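3.2 Storage and food waste in shared kitchens

The second part of the study looked at how households store dry and fresh food, and whether the place where an item is kept has any bearing on how likely it is to be thrown out. We recruited 181 households in Gerness through notices in two grocery stores and a local newsletter. Each household kept a waste diary during July and allowed one home visit. Households that shared a kitchen with another family were kept in the sample but coded separately, following Baudry and Zepeda.

During the visit, a member of the team drew a simple plan of the kitchen and marked where each type of food was kept. We used four storage classes: open shelf, closed cupboard, drawer, and refrigerator. Items left on a counter for more than a day were treated as open shelf. Freezers were left out because few of the older apartments had one large enough to matter. The general form of the base cabinet assumed in the coding, with drawers in the upper part of the front, follows Figure 4.

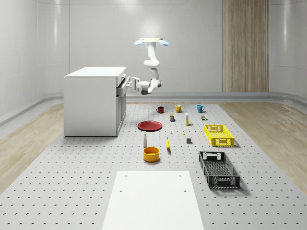 Figure 4. Counter-height cabinet with drawer and door panels.

The diaries listed 745 discarded items that could be matched to a storage class. Bread, salad greens, and cooked leftovers made up most of the entries. Among dry goods, the items most often thrown out were opened packets of flour, rice, and breakfast cereal. Participants gave two main reasons in their notes: the packet was past its printed date, or they had bought a second one without knowing the first was there.

Duplicate buying was more common for food kept in closed cupboards than for food kept in drawers. We think depth plays a part. A deep cupboard hides what is at the back, while a drawer brings its full contents into view when pulled out. Lecomte reached a similar view in his interviews with tenants in Kovia, although his sample was smaller and included only people living alone.

Household size made less difference than we expected. Larger families threw out more food in total, but the share that came from each storage class was close to that of smaller ones. Diaries with fewer than 5 entries were checked by phone, and most of those participants said they had been away for part of the month. These diaries were kept in the main analysis and removed in the second model, described in Section 3.3.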